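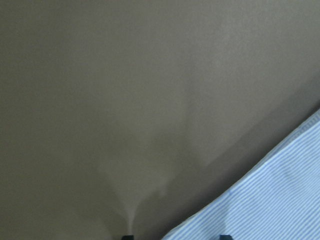
One reply to the Hasdale questionnaire said that striped cloths are easier to put away than plain ones, as the stripes tell you when the fold has gone crooked. Several other replies made the same point in different words, and it is taken up in this section along with the question of the surface underneath.

4.2 Surface and pattern

Household cloths are limp, light and rarely quite square after a few washes. Before a cloth can be folded its edges have to be found, and this step took longer than the folding itself in most of the 75 homes covered by the questionnaire. People mentioned kitchen benches, beds, ironing boards and the top of the dryer as places where they sort and fold. Pale cloths on pale bedding were a common complaint. A plain grey or brown surface was seldom complained about.

Pattern matters in a different way. A thin stripe gives a direction even when the corners are tucked under, so a person can turn the cloth before spreading it out. It is less help when the cloth is bunched, as the stripes then run several ways at once and can be mistaken for creases. The Gikora set, which is mostly plain colours, does not let us separate these two effects. The Plomon set includes both kinds and was used for the comparison in Section 5.

For the table work we wanted a surface with little shine and a clear contrast with light-coloured cloth. Brown kraft paper met both needs, and it can be replaced when it tears or picks up marks. Strips of dark blue tape were run lengthwise and crosswise over the paper to divide it into large rectangular cells. Figure 3 shows the covered table with a crumpled, pale blue-lavender cloth on it.

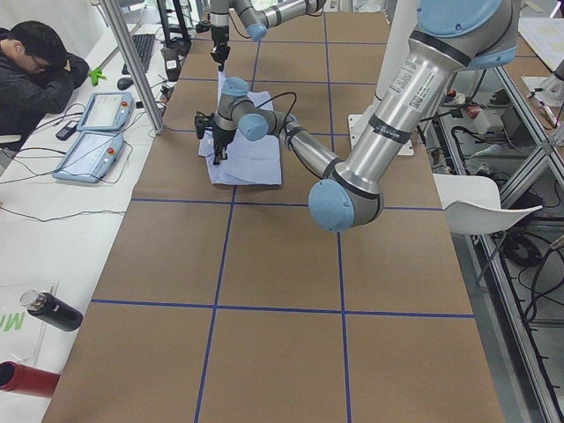 The tape lines serve as a straight edge for judging whether a cloth is lying square, much as the edge of a bench does at home. They also let the starting position be written down by cell, without measuring. Tape was pressed flat by hand, and any strip that had lifted was replaced, as a raised edge can catch a hem.

Starting states were sorted into 5 groups, from flat to fully bunched, following the order given by Hamann. The middle groups were the hardest to tell apart. A cloth may lie low and still have a corner turned under it, and from above this looks much the same as one that has only been dropped and has settled. Where the group was in doubt, we recorded the more crumpled of the two.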